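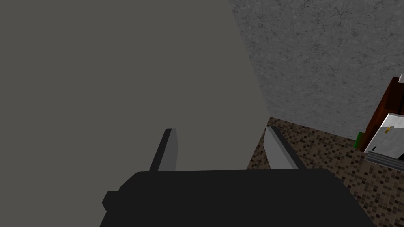
Surely a library can read its own recipe cards, one patron wrote to us in August, and why should she come in and do it for free? We can read them, up to a point. The point comes when a card says "bake as for the other one" and the rest is gravy.

2026-09-30
By the Naston Public Library local history desk

CALL FOR PARTICIPANTS: THE STANDELL RECIPE CARDS

Naston Public Library wants people to type up the recipe cards left to us by the Standell Flour Mill, which ran a recipe swap by mail for as long as it ran anything. There are 3,041 cards. So far 546 have been typed, most of them the ones with good handwriting. You see where this leaves you.

The work is done in the Ibarra Room, second floor, past the tax forms. You pick up a folder, read the card, type what it says and write down which words you couldn't make out. Then someone else reads your typing against the card and finds the place where you put a cup of salt.

What the cards are like

Mostly cakes. A great many things in gelatin, including things that had been perfectly happy outside of it. There is a long run of pickles, a smaller run of cures for coughs that look a lot like the pickles, and one folder marked "Claketti," a baked noodle dish that half the county seems to have made and no two households made the same way. Several of the Claketti cards are arguing with each other. Please type the arguments too.

Who we're looking for

You should be able to read cursive, or be stubborn enough that it comes to the same thing. You need to type, but speed doesn't matter. You don't have to cook. People who cook have a habit of fixing the recipe as they go, and we've had to retype one lemon pie for this reason. If the card says to boil the eggs for an hour, the eggs get boiled for an hour.

Reading knowledge of Spanish, German or Polish would make us very happy. So would any experience with old measures. We still don't know how big the mill's "number 4 scoop" was, and three folders depend on it.

Teenagers are welcome from age 14 with a signed form. School service hours can be credited.

What we ask

One shift of 2 hours a week, morning or evening, through the end of April. If you have to miss one, call the desk. If you have to miss most of them, call the desk and we'll part as friends.

No pens in the room. No drinks either, though to judge by the cards this rule is new.

What you get

No pay, as our correspondent noticed. You get parking validation, a decent chair if you arrive early, and your name in the front of the finished collection, spelled the way you spell it. There will be a tasting when the cakes are done. Gelatin will be served separately, to those who ask.

How to sign up

Fill out the sheet at the local history desk or phone the library and ask for us. Say which shifts you can do and whether you have strong feelings about raisins. New people start with a short practice folder - it's mostly fudge.

Comments (4)

My grandmother's Claketti had no cheese in it and anybody who says otherwise was not there. I'll sign up.

Can this be done from home? My knees and your stairs don't get along.

Reply from the desk: The cards have to stay here, but there's an elevator behind the large print shelves. Checking work can be done at a downstairs table too.

It was olives. The cheese was only for company.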